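Scratched gray metal tray – repaint it, or leave it alone?

Posted by Kiều Châu, 14 May 2023

Hello everyone! I have a wide, shallow metal tray with sloped sides that lives on a light wooden table, and it has become the place where every stray thing ends up (a hairbrush, cups, spoons, toy pieces, you name it). I'm fond of it because I can see what's in there without digging, but the paint has gotten scruffy. The far wall is the worst, with scratches and worn patches. I bought a small can of Ovholm gray metal paint last November and never opened it, partly because I'm nervous about making things worse. Do I need to strip the whole tray first? And does anybody have a good way to keep the small things from getting lost under the big ones? I'd rather not buy a whole new set of organizers if I can help it.

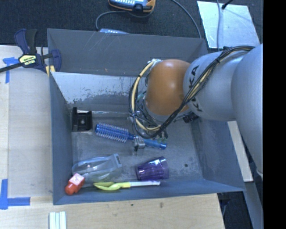
The tray with the blue brush, the purple cup and the spoon in it

The speckled floor doesn't bother me at all, so if I could get away with doing only the walls I would be very happy. Thank you in advance, and sorry for the long post!

Ánh Vương

Hi Kiều! Please don't strip it – that is a miserable job and I say that as a person who did it once, on a tray a lot like yours, and lost a whole vacation to it. Take everything out, wash the tray with warm water and a little dish soap, and let it dry overnight. Then sand the scratched wall lightly, going a bit past the worn patches so you don't end up with a hard edge. Wipe off the dust and look closely. If you see bare metal, put primer on those spots and let it dry for as long as the can tells you. After that, two thin coats of your gray. Try a little on the outside first, near the bottom, in case the shade is off (mine was, and I ended up painting all four walls to match, so leave yourself time for that!). Masking tape along the bottom of the wall will keep the paint off your speckled floor.

For the clutter, I'd pull out the spoon and anything else that touches food and give it a home in the kitchen. Small toy pieces do well in a clear plastic container with a lid, and you can still see them in there.

Vullberg52

I'd leave it. It's a tray, it's going to get scratched again. Put a label on your container though, it helps.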